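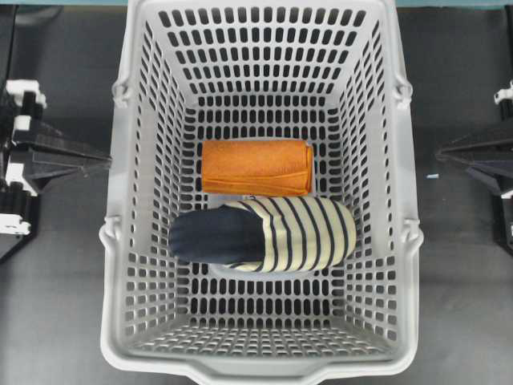

Progress report to the Tarnia Fund: clothing and linen store, Jatcombe

Period covered: April to November. Report dated November 24, 2018.

1. Where we are

The grant was for 3,850 pounds, to be spent on sorting, storing and giving out donated clothes and towels at Jatcombe. We have spent 1,790 pounds. The rest is still in the account, and I would sooner explain why than pretend we are on schedule.

The application promised that a new way of storing things would halve the time it takes to make up a bundle for a household. I did not write that sentence and I have doubts about it. Bundles are going out faster than they were in April, but we also moved the store from the upstairs landing to the ground floor in the same month, and I can't tell you how much of the gain is down to the baskets and how much is down to the stairs.

2. Rolling instead of folding

The main change is that soft items are now rolled and laid in perforated plastic baskets. Before this they were folded and stacked on open shelves. The case for rolling, as put to us in the Aquino training pack, is that you can see what you have without pulling a pile apart. With a basket holding only two rolls, an orange-brown one and a longer one with a dark navy end, that is plainly true. You look down and there they are. With a full basket I am less convinced. The top layer is easy and the bottom layer gets forgotten, which was the trouble with the shelves as well.

Rolling suits towels and fleeces. It does not suit shirts, and we have stopped rolling them. Thick knitwear is somewhere in the middle. A jumper rolled with its sleeves tucked in keeps its shape for a few days, then someone takes it out to check the size and it goes back as a lump. We tried pinning size labels to the outside. The labels come off. String works better but takes longer, and helpers skip it when they are busy.

3. The baskets

We chose light grey baskets with slots in the sides and floor so that air could get to the contents. The old store had a damp smell that several families mentioned. The smell has gone. The old store also had a leaking window, and the new one does not, so again I would be careful about who gets the credit.

The baskets themselves are decent. The rim is thick and smooth and doesn't dig into your hands. The sides slope inwards, so there is less room at the bottom than you would guess from the top, and our first sums on how many we needed were wrong as a result. Small things such as single socks and baby mittens should not go in them loose. We now bag those first.

The cost so far is 890 pounds for baskets and shelving, against a budget line that assumed we would need twice as many. I do not propose to buy the second batch until we have been through a winter with the first.

4. The stock list

The Flukusari stock list was meant to replace the paper book. At present we keep both. When we last compared them, 261 items were in the book and missing from the list. Most were entered by hand on busy mornings and never typed up. The list is fine if it is kept up to date – so was the book. Until the two agree I would ask you not to rely on any totals taken from the list, including the ones sent to you in the summer.

5. What we have not done

The second training session has not taken place. The first was mostly a demonstration of rolling, and people came away able to roll a towel very neatly and none the wiser about sizes. We have asked for the next one to cover sorting and labelling.

The survey of households has not gone out either. The draft asked whether people were "delighted" with their bundle, and it is being rewritten.

6. What we are asking for

We would like to carry the unspent money into next year, with no change to the total. We would also like to drop the target about halving the time. In its place we suggest timing a small number of bundles each month, done the same way every time, and sending you the figures whatever they show.

Receipts are attached separately, apart from the one for the shelf brackets, which we are still looking for.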